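Ticket: Pidix won't print the long labels
Opened by: Annatjie Mthembu, Drolosby office
Date: 10 Jan 2020
Status: closed

Hello again, me with the label printer (sorry!). The Pidix has been fine since we got it in December, but now it prints the short labels perfectly and then sulks at the long ones. I get half an address, a blank label, then error 5 and a red light. I've got 1,063 of these to get out for the spring catalogue, so I'm a bit desperate.

Tried so far: off and on again, new roll, different cable, cleaned the roller with one of those little wipes. I also took the driver off and put it back on, which lost all my saved templates, so that was a lovely half hour. 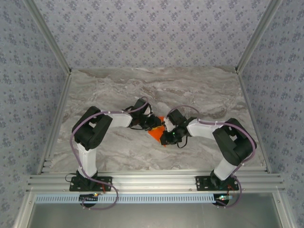
Next I ran a batch of 100 short ones straight through and not a single hiccup, so I'm fairly sure the printer itself is all right. The moment I pick the long template it goes wrong on the second label, every time. Same from the Eze laptop as from my desktop, if that helps?

Reply from Hjalti Þorgeirsson:
Hi Annatjie, I think it's the gap setting. When you put the driver back it will have gone to continuous roll. Go into Preferences, then Stock, choose "Labels with gaps", and hold the feed button until it spits out two blanks. Set the resolution to 600 while you're there, mine drifts on the lower one.

Me again. Done all that and the first long one came out whole! I've left it chugging through the Brornodeo addresses and it's got past the second label, and the third, and no red light. Could you still send me the old templates if you have a backup? I really don't fancy typing out the returns one again.

Hjalti: Templates are in your shared folder now. Closing this one.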